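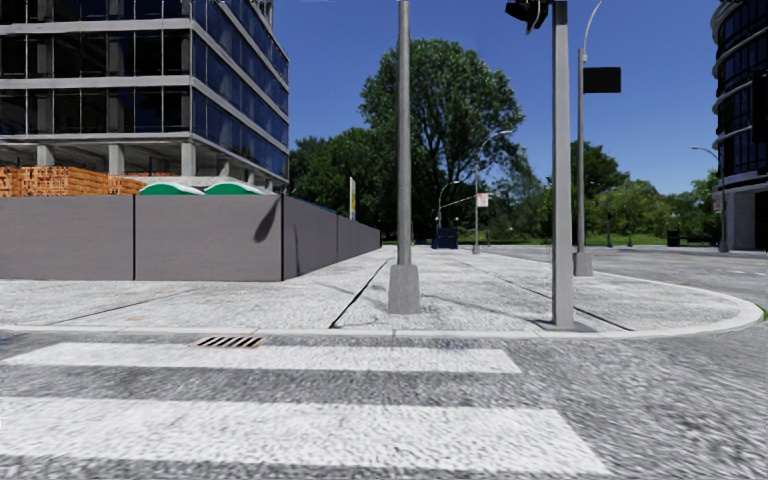
The curb at the crosswalk, with the storm drain

Parents wanted: try out cloth diapers with us for the spring!

Hi, I'm Abena Nyarko and I run Nindura, a tiny cloth diaper library in Pandgate. We lend out kits so families can try cloth before spending a pile of money on it. I've got a new round of testing coming up and I'm looking for parents (or grandparents, or whoever does most of the changing at your house) to join in.

The last round wrapped up in February. Between them those families logged 1,226 diaper changes, and I read every single note, including the ones typed at 3 a.m. with one thumb. They were so useful! We dropped one style of cover completely after reading them, and I finally understand how much everyone hates hook-and-loop tabs in the dryer.

This time I want to look at nights. Overnight leaks are what send most people back to the store for disposables, and I have two inserts I'd like to compare: the Bakalis, a thick cotton one that takes forever to dry, and the Skutano, a thinner hemp blend. You'd use one for three weeks, then switch. 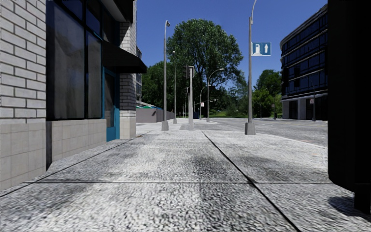 You can join if your baby is between four and 18 months old, you have a washer at home or easy access to one, and you're okay with writing a line or two each morning. You don't need to have used cloth before – I'd love a good mix of beginners and old hands. Daycare during the day is no problem, as we're only testing nights. If your little one has a rash that keeps coming back, please check with your doctor first and maybe wait for the next round.

What you get: a kit with six inserts and three covers, a wet bag, and a $200 thank-you at the end. You keep the covers and whichever inserts you liked better. If you drop out halfway (life happens) you still keep the covers, just mail me back the rest.

What I need from you: a short phone call before we start, the morning notes, and one longer chat when it's over. Wash everything three times before the first use, and please skip fabric softener and diaper cream with zinc in it while you're testing. I'll send the full wash routine with the kit.

To sign up, stop by the library or send a message through the contact form with your baby's age, approximate weight, and what you use at night now. Sign-ups close Mar 19, 2023. I answer everybody, but it can take me a few days – I have a ten-month-old too, and she's teething.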